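We use cookies to keep you signed in and to count visits to the archive. Accept all | Manage preferences

Ferwood Investors' List: Archive
Subject: Re: Moving the GIC ladder into the Grecu preferreds?
From: Tudor Avram
To: ferwood-list

Hi Hsiu-ying, and hello to everyone else who reads these at breakfast,

I've kept your message below in full, as the numbers matter and I've been told off before for trimming.

On Tue, Hsiu-ying Kong wrote:
> Hello list,
>
> My GIC ladder has a rung coming due in March and the
> renewal rate they've offered me is, let's say, modest.
> The fellow at the branch was very cheerful about it.
>
> I've been looking at the Cavthorpe preferred share fund
> instead. It holds a lot of rate-reset preferreds,
> including the Grecu series that Liviu wrote about
> in the fall. The yield is well above what I'd get for
> locking up the money again, and in a taxable account I
> would get the dividend tax credit on top.
>
> What I can't work out is how much of this is really
> fixed income. The brochure puts it on the same page as
> the bond funds. My brother-in-law says preferreds are
> "basically bonds with better manners". He also said
> that about income trusts.
>
> It would be 20 per cent of my non-registered money. I am
> 61, I have a small pension, and I don't need the capital
> for a while but I would like to know it's there. Has
> anyone done this and been glad of it?
>
> Hsiu-ying

Your brother-in-law and I have clearly been reading the same brochures. I bought my first rate-resets on that theory and spent the next couple of years learning what a rate-reset does when rates go the wrong way. It resets. Downward, in my case, with the market price heading there well ahead of it so as to get a good seat.

For anyone newer to these: the dividend is fixed for five years, then gets set again at the five-year Government of Canada yield plus a spread that was decided when the shares were issued. When the Canada yield drops, the market doesn't wait for the reset date to mark you down. A GIC, dull as it is, has a maturity date and a person obliged to hand you your money on it. A preferred usually has neither. The issuer may redeem at par on the reset date if it suits the issuer, and you can guess how often what suits the issuer also suits you.

So my short answer is that I'd file the Cavthorpe fund under equities that happen to pay regularly. I hold some. I sleep fine. But I count it on the stock side of my spreadsheet, and when I rebalance I don't let it stand in for the ladder.

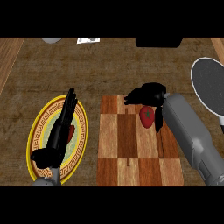

The spread is the thing to look up before anything else. The ones issued when credit was tight carry fat spreads and tend to trade close to par, and the price of that comfort is that they get called away just as you've become fond of them. The ones issued in easy times carry thin spreads and can sit far below par for years. A fund holds both kinds, so you get a blend, and the yield on the front page of the brochure won't tell you which sort of blend. Cavthorpe does publish the full holdings. It's on their website under "Documents", then "Other documents", which I assume is where they keep things they'd prefer you didn't find.

Liviu Mihăilă did go through the list for us in the fall, and his post is still in the archive. He counted 493 lines, although he admitted that a good many were scraps left over from the merger with the old Fitent fund. If I remember it right, his complaint was that the fund leans hard on banks, insurers and pipelines. That's the whole Canadian preferred market for you, of course, and probably the whole of your equity fund as well. If you already own a broad Canadian index, you'd be buying the same companies again through the side door.

On tax, you're right that the dividend credit helps, and how much depends on your bracket and your province. One caution. The credit works on a grossed-up figure, so the income on your return looks larger than what landed in your account. You're a few years off OAS, but when you get there the clawback is figured on the grossed-up number. Brândușa Coman raised this on the list last year and got three replies telling her she was wrong, followed by three rather quieter ones. She was right.

Liquidity next. In an ordinary week you can sell the fund units without a fuss. In a bad week the gap between bid and ask on the underlying shares gets wide enough to park in. I once put in an order to sell 200 shares of a single Grecu series on an afternoon when everyone else had had the same thought, and I watched it fill in dribs and drabs until the close. The fund softens that a bit, but it can't make buyers appear.

If I were in your shoes (and I've got a pension too, also small, we should form a club), I might do something like this. Renew most of the March rung, and try a couple of the online outfits before you take the branch's cheerful number. They'll often beat it by up to half a point, and they have to be CDIC members for me to bother. Check that on the CDIC site itself and keep each issuer under the coverage limit, interest included. Then if you still want the preferreds, buy them with money you'd otherwise have put into stocks, and start with a good deal less than a fifth.

Odette Bouvier will disagree with all of this. She has been in discount preferreds for longer than I've been on the list, she buys them individually when they're hated, and she's done very nicely. Odette, if you're reading, please tell Hsiu-ying how you pick them. I'd like to know as well, and I'm not too proud to ask in public.

One last question back to you: is the money in the ladder earmarked for anything, a roof or a car? You say you don't need it for a while, and "a while" is doing a lot of work in that sentence. Two years and ten years would get different answers from me.

Usual disclaimer: I'm a retired surveyor with a spreadsheet. Don't take any of this to the bank, and particularly not to your branch.

Cheers,
Tudor

Recent threads on this list
Re: Grecu preferreds, going through the holdings (Liviu Mihăilă)
Dividend gross-up and OAS, again (Brândușa Coman)
Strip bonds in an RRSP: worth the markup?
Has anyone had a statement from Fitent since the merger?
Re: Re: Laddering when the curve is upside down (Odette Bouvier)
Ferwood meeting, change of room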